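The Bed Is the Best Table in the House: A Laundry Folding Gallery

I have been folding laundry on beds for as long as I have been doing my own laundry, and I will defend the practice to anyone! Kitchen tables have crumbs. Couches have arms in the wrong places. Ironing boards are too skinny for anything bigger than a dish towel. A bed is huge, soft and flat, and it sits low enough that you can lean right over your work and reach all the way out to a sleeve that has wandered off.

So when I was putting together pages for the Netau home series, the folding one was the one I begged to do. We did it in a bedroom at Purkero, with a plain beige sheet on the mattress and a soft blue piece to fold, and I love how the two colors look together. A few pictures follow, with my notes beside them. I've left in the small stuff about sheets and corners because that's what people write in to ask about.
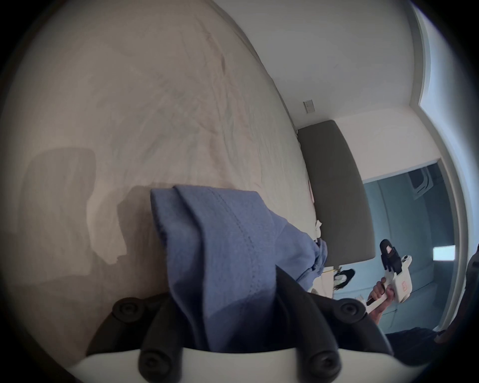

By the editor, Netau Home Pages
22 Oct 2018

Periwinkle! I am a fool for this blue. Folded up thick like that, with the line of stitching running down one of the folds, it shows why I always tell people to look for the seams first. A seam gives you a straight line on a piece of cloth that otherwise has no interest in being straight. Find one, lay it where you want your edge to be, and let the rest of the fabric fall in behind it.

Soft knits are my favorite thing to fold and also the thing I refold most. They stretch if you pull them by one corner, so I like to pick them up from two places and let the middle hang. Then down onto the sheet, a quick smoothing with the flat of the hand from the center out, and only then the first fold. If a crease sneaks in underneath, open the whole thing up and start over. It takes a few seconds and the finished stack sits so much better.

Thirds or halves? I've had letters about this (52 of them after last November's towel page, which made my whole month). I fold in thirds the long way, then in half, because my drawers at home are shallow. A friend of the page over in Trurnau rolls everything and swears by it. Try both for a week with your own drawers and keep whichever one lets you close them without a shove.

A word about the room, too. I really do like folding in front of a bare wall. With pale paint and nothing hung up, your eyes stay on the cloth, and a crooked edge shows up right away. My own bedroom has a gallery wall, a mirror and a shelf of plants, and I am forever looking up and losing my place in the pile.

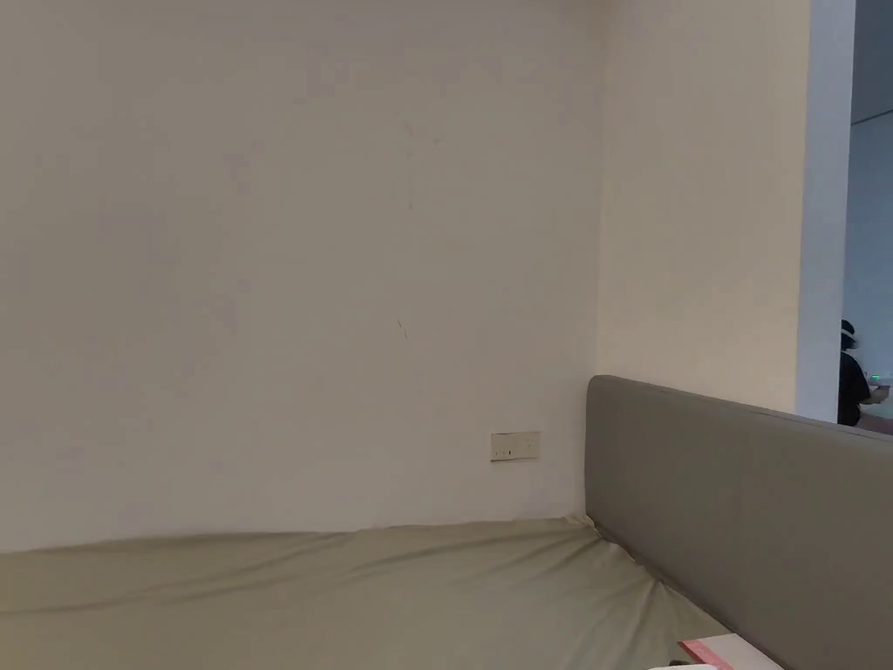 The other thing I'm particular about is where the pile goes. I start with everything unfolded up by the headboard and work my way down toward the foot, so the finished things end up nearest to me and nearest to the door. It sounds fussy written out like this, but once you have walked around the bed a dozen times looking for the other sock, you start to appreciate a direction of travel.

Upholstered headboards are wonderful for this, by the way. Lean your unfolded things against the padding and nothing snags. I had a cane headboard for years and it ate the cuffs of two perfectly good sweaters.

And keep the bed made, at least down to the sheet! Folding on top of a heaped comforter is like folding on a pudding. Pull the blankets all the way off, drop them on a chair, and give the sheet one good tug at each corner. It doesn't have to be crisp. A rumpled sheet is fine for clothes, as long as there isn't a big ridge running right under the spot where you work.

I timed myself once, when I was getting ready for the Navarrete workshop. A full basket, dumped out and folded on the bed, took me 473 seconds. I was so pleased with that number that I wrote it on the lid of the detergent tub, and it's still there. I haven't beaten it yet, though I did get close with a load that was mostly pillowcases (which I admit is cheating).
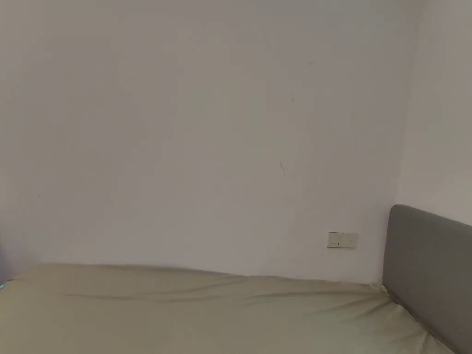
Fitted sheets deserve a page to themselves, and they're going to get one, but let me squeeze in the short version. Put your hands inside two neighboring corners, bring them together, and flip one over the other so they nest. Do the same with the other two. Then nest the pairs, lay the whole thing down, tuck the elastic edge in to make a rectangle, and go on as if it were a towel. The first few tries will look like a bread roll. Keep going! Mine looked like a bread roll for a good part of my adult life.

If a fitted sheet is on the bed while you fold, check the corner by the headboard every now and then. That's the one that likes to creep up, and when it goes, the folds run out across the mattress and into your work area. One hand under the corner of the mattress, one pull down, done.

For color, I'd say go for contrast whenever you can. Blue on beige is a dream. White shirts on a white sheet are much harder, and for those I throw a dark bath towel down first and fold on top of that. Gray on gray I save for bright mornings.

Last one, and probably my favorite of the bunch, for all that sheet and all that elbow room:
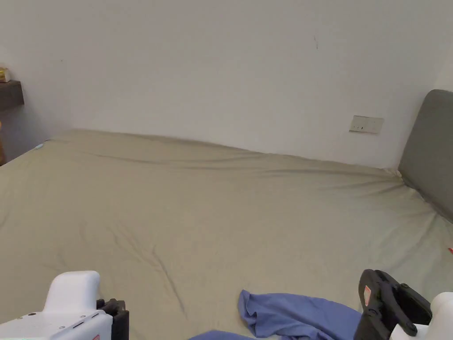 Blue fabric on the khaki-beige sheet, gray headboard to the right. Purkero bedroom.

Send me your own folding spots, please! Beds, benches, the top of the dryer, a clean patch of rug, I want to hear about every one of them. The fitted sheet page goes up in November, and I'm already practicing.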